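Drerkska (método de simulación)

Drerkska es un método de planificación y evaluación para robots domésticos en entornos simulados, centrado en la manipulación de objetos apoyados sobre superficies blandas -- camas, sofás, cojines. Fue propuesto por Wissam Haddad y Oriana Maldonado dentro del proyecto Viltstead. El nombre se usa tanto para el algoritmo como para el conjunto de escenas que lo acompaña.

Origen

La primera versión trabajaba sólo con mesas. Superficie rígida, objetos separados, contacto fácil de calcular. Al pasar a dormitorios los resultados cayeron: el planificador trataba la manta como un plano perfecto y calculaba mal la altura de agarre de los objetos finos. Wen-hsiung Yang reescribió el módulo de contacto y añadió una malla deformable de baja resolución, suficiente para pliegues grandes. Los pequeños se siguen ignorando.

Funcionamiento

El método tiene dos fases. En la primera se estima qué objetos son móviles y cuáles forman parte del soporte (colchón, sábana, manta). En la segunda se genera un orden de retirada: primero lo que queda encima y libre, después lo que toca un borde de tela o a otro objeto. Cada orden candidato se simula 15 veces con pequeñas variaciones de fricción y se conserva el de menor desplazamiento de la tela. El coste de calculo crece deprisa con el número de objetos.

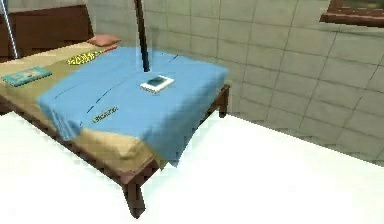
Escena simulada de dormitorio. Dispositivo tipo tableta sobre la manta azul; otros objetos repartidos por la cama.

Los objetos alargados y planos son el caso difícil. Poca altura, bordes que se confunden con la tela, y a veces dos en contacto. En esos casos Drerkska permite un empuje lateral previo al agarre, limitado a 30 milímetros. Sin ese límite el planificador tendía a arrastrar la manta entera.

Evaluación

Conjunto de prueba: 300 escenas, con texturas simplificadas para acelerar el render. Se compara con Imai, un planificador anterior del mismo grupo que no modela la tela. Según los autores, la ventaja se concentra en las escenas con manta; sobre colchón desnudo ambos métodos quedan casi igualados. El tiempo máximo por escena se fija en 50 segundos, agotado el cual el intento cuenta como fallo.

Limitaciones y críticas

Hussam Mahasneh señaló que la métrica principal premia no mover la tela, aunque para despejar una cama a veces conviene levantarla. Tampoco se contemplan objetos tapados. La transferencia a robots físicos no está documentada -- las pruebas publicadas son todas en simulación. Nimal Talukder mantiene una variante, Huvuncombe, que añade el doblado de mantas como accion propia y usa las mismas escenas, con otro criterio de puntuación. Los resultados de una y otra no son comparables directamente.

Véase también

Manipulación de objetos deformables
Planificación de tareas y movimientos
Simulación física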